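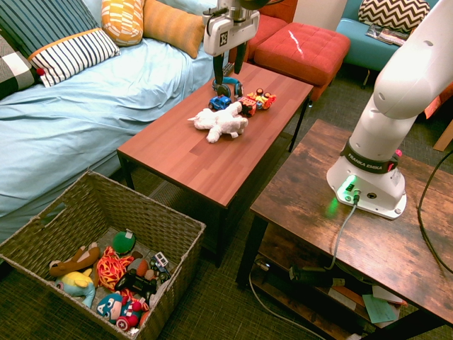
**Guesthouse in Drunine or closer to the ferry in Kisov?**

Hi all! My husband and I are taking our two kids (and my mom) to the coast in June and I keep going back and forth on where to sleep. We get in by bus in the evening, stay five nights, then take the early ferry from Kisov to the islands. I found a family guesthouse up in Drunine that looks lovely, with a kitchen and a little terrace, but the reviews keep mentioning the stairs. The other choice is an apartment by the port, which is pricier and has no outdoor space at all. My mom walks fine but slowly. Is there a bus down from Drunine early enough for the boat, and do we need to book the ferry ahead? Also, is air conditioning a must in June or can we get by with windows?

– posted by marlo_and_co

---

**Kenneth Semple**

We did almost exactly this trip with my in-laws, so I'll tell you what we did. We stayed in Drunine, a few doors up from the bakery, and I would go back tomorrow. It's quiet at night, the owner brought us figs and a jar of something pickled I never did identify, and the kids could run around outside while we cooked.

Now the stairs. From the bus stop to our place there were 34 steps, which is fine once and gets old with suitcases. My mother-in-law took them slowly with one stop at the landing and didn't complain (much!). Ask your host which side of the road they're on, as the houses on the lower side have hardly any. Ours sent her nephew down to help with the bags, but I had to message her ahead to set that up.

The first bus down left a little before six when we were there and it was at our stop on time, but we had it to ourselves and I got nervous about it all night anyway. If your boat is the early one, I'd get the host to call a taxi from Pletik the evening before. You pay the driver in cash and he'll want to know how many bags. We bought ferry tickets at the window the day before and had no trouble, though a car is another story – those spots go fast.

Get the air conditioning. Our bedroom faced west and by dinner time it was like an oven in there. Check that it's in the bedrooms too, as some places only have one unit in the kitchen.

---

**tinaontheroad**

port!! we stayed 3 nights right by it and rolled our bags to the boat in five minutes. noisy though, the trucks start early. bring earplugs

---

**busgirl_88**

Why not split it? Four nights in Drunine and the last one in Kisov. We did that and booked a plain room at the Rojanasak, some 200 yards from the dock. Nothing fancy, small shower, good beds, and they let us leave our bags at the desk while we went for dinner. You do have to pack twice, which with two kids might be a dealbreaker. I'd still do it for the extra hour of sleep.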